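Stetix Hand Controllers - Bedroom Tasks, Comparison Set

README, last edited 16 February 2021
Maintained by Carolina Azevedo and Pushpa Bhatt

What is in here

Recordings from our trial of two pairs of hand-held controllers, Stetix and Kadix, on household jobs done at and near a bed. We wanted to know which pair we could live with for a full day of demonstrations, and we ended up learning a lot more than that! The set has 1716 episodes across 52 task variants. Every episode has head camera video, the pose of both hands, trigger values and a short text label.

Tasks are things like folding a blanket, moving a pillow, picking up socks and putting a phone on a charger. Abílio Magalhães wrote the task sheet, and it ships with the data as tasks.txt. Please read it before you filter by label, as "fold" and "fold_half" are two separate tasks and we have all mixed them up at least once.

How the two pairs compare

The Stetix pair was a joy from the first session. Tracking held up when the hands crossed, which was our big worry with blankets, and the triggers have a long smooth travel that makes it easy to close slowly on soft cloth. They are bulky though. Valter has small hands and asked for a break well before the rest of us did.

The Kadix pair is lighter and much nicer for small objects. It lost tracking more often under fabric - we kept those episodes and set tracking_lost to 1 so you can study them or drop them.

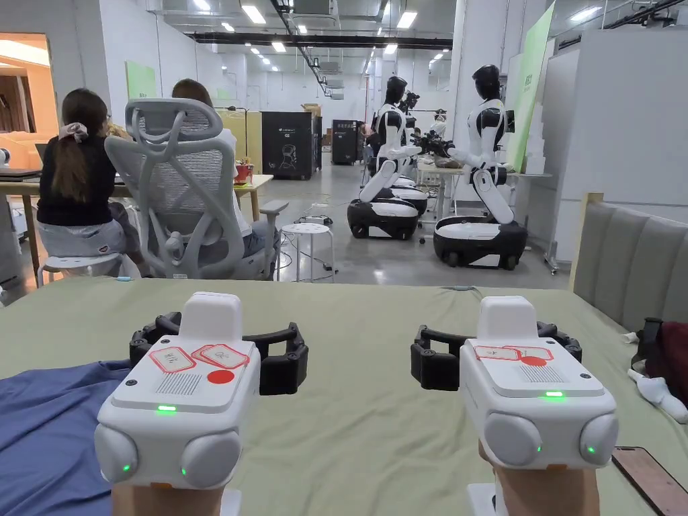 Grip matters more than we expected. Holding a controller from below gave us steadier wrist poses near the mattress than holding it from the side, so from January on everyone used the low grip. Earlier episodes have grip_style set to "mixed". If you train on wrist orientation, try with and without them and tell us what you find, we are really curious.

Ermelinda Marinho also ran a replay test on a two-armed robot with the Abreu motion package. Blanket folds recorded with Stetix replayed cleanly enough that she ran them again just for fun. The small object tasks went better with Kadix. Her notes are in replay_notes.txt, unedited and full of typos.

Files

episodes/ - one folder per episode
calib/ - camera and controller calibration, one file per session
tasks.txt - task sheet
replay_notes.txt - see above
splits/ - train and test lists; the test list has 900 episodes, all from people who do not appear in train

The test list is large on purpose. We care most about how well things carry over to a new pair of hands.

Known problems

6 episodes have left and right swapped. They are listed in calib/swapped.txt and the loader fixes them for you.
Trigger values from Kadix are not on the same scale as Stetix. Use the normalize option.
Some calibration files from the first sessions were redone by hand. Valter Godinho can tell you which.

Use

Free for research and teaching. If you publish with it, please cite the Totside bedroom set and send us a link, we love seeing what people do with it. Fixes to labels are very welcome, one pull request per task please.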